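Falach – travel notes for families, README

Last updated March 21, 2021. Still rough, sorry.

What's in here: plain text notes on places we've stayed or driven through with kids in tow. One file per stop. Ferries, rest stops, playgrounds, where to get nappies after hours. No hotel reviews, plenty of those elsewhere.

149 files, 16 regions. Bitumley and Gough are the fullest. Jedeten is thin – we had one wet weekend there and saw mostly the laundromat.

File layout
First line is the town. Then date of visit, ages of the kids, then notes. Distances in kilometres, prices in local money and never converted. Some of the older files have the date and town swapped, havent fixed them all.

Known problems
Opening hours go stale fast. Anything tagged "winter" was checked in June only. The Gough ferry timetable changed after we left, ring ahead. Parking notes assume a small car, a camper won't fit in half of them.

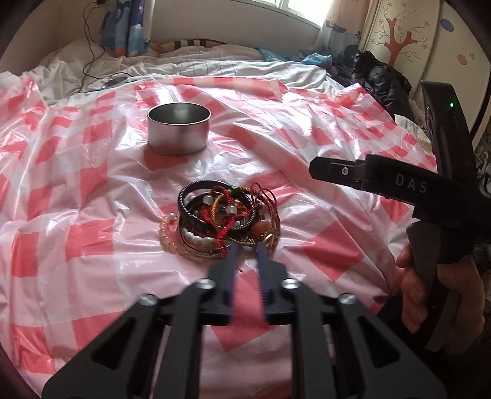 Adding a stop
Keep it under 1000 words. Say if you went yourself or heard it from someone. No names of other peoples kids. Send to Gwilym Pugh, or Dilwyn Pugh if its a Bitumley one. Allow 7 days for a reply, longer if we're on the road.

Licence: use it however you like, credit Falach. Don't sell it.

To do
Colour tags for pram freindly paths
Merge the two Jedeten files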